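What I've been listening to while the house is quiet

2019-11-27

So I finally did it — I went to a whole evening of new music by myself, on a work night, and I stayed to the end.

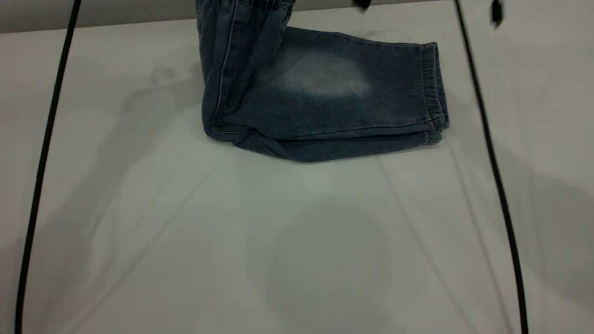

The concert was in Trimwood, in the old grain exchange, which has terrible chairs and a really lovely ceiling. I'd bought the ticket back in the summer when I was feeling ambitious, and then I forgot about it until the reminder email came. The group was the Astelton Quartet plus a percussionist, and the program was three pieces, all written in the last ten years. I knew none of them. I'd meant to do some homework beforehand and did zero.

The first piece was called Plastico and it's for string quartet and (I'm not kidding) 54 yogurt cups. They're set out on two long tables and the percussionist walks up and down between them with soft mallets and sometimes just her fingers. I was ready to roll my eyes. But the cups make this dry, pattering sound, like rain on a tent, and the strings come in underneath so softly that I couldn't tell you when they started. It lasts 35 minutes and I only checked my watch once. Okay, twice.

The second one I didn't get along with. Lots of silence, then a scrape, then more silence, and a man near me who had a cough and was suffering terribly trying to hold it in. I felt for him. Maybe I'd like it on headphones, where I could hear how the scrapes are different from each other, because the program note swore up and down that they were.

After the break they played Hijazi, and oh my goodness! It starts with the viola alone, low and a bit rough, playing a tune that keeps leaning on the same sour note, and then each of the others picks it up slightly late, so you get this smear of melody all around the room. I played viola in high school (third desk, badly) and I've never heard one sound like that. By the time the drum came in I had actual goosebumps.

There were around 232 seats and I'd say most had a person in them, including a row of teenagers who clapped harder than anybody. I bought the CD in the lobby even though the only thing I can play it on is the car. It's been in there ever since. The drive to work is exactly long enough for Hijazi if I hit the light by the gas station, and if I don't hit it I sit in the parking lot until the last chord is gone.

A couple of you asked last time how to get started with this kind of thing, and I'm the wrong person to ask, but I'd say go hear it live first. Watching the players count and breathe and glance at each other helped me so much more than the notes did.

They're back in Trimwood in February with a piano quintet. I've got my ticket already, on the aisle this time, and I'm bringing a cushion.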